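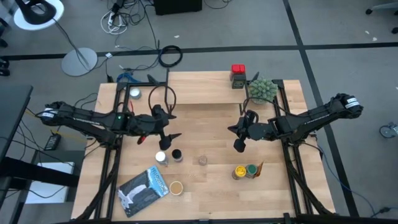
Lids on the timber top: white and black in front, yellow and green over on the right.

January 17, 2019
Small jars, Pleltthorpe bench, notebook 2

Very happy with the lid colours! I put a few of the little jars out on the timber top with some of the usual bench clutter, because a jar looks lovely and obvious on a clean shelf and then vanishes the moment there's a book and a plant next to it. The yellow lid is the star. I could pick it up from the doorway without trying. Green is good too, although it has competition from the succulent at the far end (same colour family, more or less, and the plant is rounder and frankly better looking). Black and white together make a great pair. I kept reaching for the right one without reading anything.

So the scheme for now:

white - dry, fine
black - dry, coarse
yellow - anything oily
green - plant room only
no lid - in use today, empty it or cap it before you go

I know the Siviletti list has yellow and green the other way round. I'd rather change the list than the jars, as the labels are going on this week and the yellow ones already smell of linseed from the last lot. If anyone feels strongly, write in the margin here and initial it.

The round cup with the light brown stuff in it is filler mix 8. Please don't tip it out! It's the first one where I've liked the colour against the pale planks. Mix 7 looked fine in the cup and went pinkish on the test offcut, so I'm not calling it yet, but I put a dab on a spare strip and it's on the windowsill beside the old ones. Same recipe as last time except less of the dark powder and the finer sieve. Sieve is worth the bother. Stirring was so much nicer, no grit dragging against the side.

Note to self: sit the mix further from the blue and white book. I like having the book on the bench but it's a loan from Pumphrey and I'd prefer it went home the same colour it came.

The small glass cup is the measuring one. It has no marks on it, I know, I just fill it level. One level cup came to 20 g of the fine powder this morning, twice in a row on the small scale, which was very satisfying. The coarse wouldn't behave. It heaps, you scrape it, it settles, you've got a gap again. Tapping the cup on the bench first helps. Weigh the coarse, don't scoop it, at least till we've got a better way.

Things to fix:

- Green lid sticks. Thread is clean so I think it's the liner. Swap with one from the Grernmont box and see.
- The clear jars are near enough the same size that the lids look interchangeable. They aren't all. Try before you force it, I've already chewed up one thread.
- Label on the glass, never on the lid. Lids wander.
- The silver can at the back left has been living there for ages and I'd like it on the shelf with the others once I've found where its label went.
- Dark box with the red top stays put for the moment. It's handy at the far end.

Supplies: order number for more of the small jars is 2282, same as before. Get extra yellow lids if they sell them loose. I'd love a blue as well for the solvents-only shelf, but I haven't seen one in this size.

The succulent is doing well back there, by the way. Nice and plump. I moved it from the sink shelf where it was getting splashed by everyone rinsing brushes, and I've told myself to leave the watering can alone until the soil is properly dry. Whoever has been topping it up, thank you, but go easy.

Timber top: I love working on this surface. Pale enough that spilled powder shows if it's dark, and everything wipes along the grain. The fine white powder is the opposite, you only find it with your sleeve. Thinking of doing the white-lid jars over a dark tray from now on.

Next: check the dab from mix 8 in the morning light before anything else, then a second dab over sealed wood. If it holds its colour I'll make a proper jar of it, black lid or white depending on how it sieves, and copy the recipe to the front page.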